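I picked up the Skeveo world affairs board game in November, mostly because my sister's kids kept asking me what a trade bloc was and I kept changing the subject. Seven players, 75 treaty cards, and a map so big it takes over my whole dining room! You run a country, join a regional union, and then argue about tariffs until bedtime.

The voting rounds are great (we nearly had a walkout over fishing rights). The rulebook is a mess, though, and I had to read the border section twice.
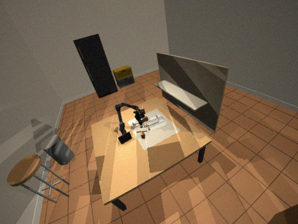 My other gripe is the scoring. You need 1,000 influence points to win, and our first game ran way past 11 p.m. Still, I'd buy it again, and the kids already want a rematch.

Recent reviews
Landley Desk Globe
Rahman Pocket Atlas
Skusard Flag Puzzle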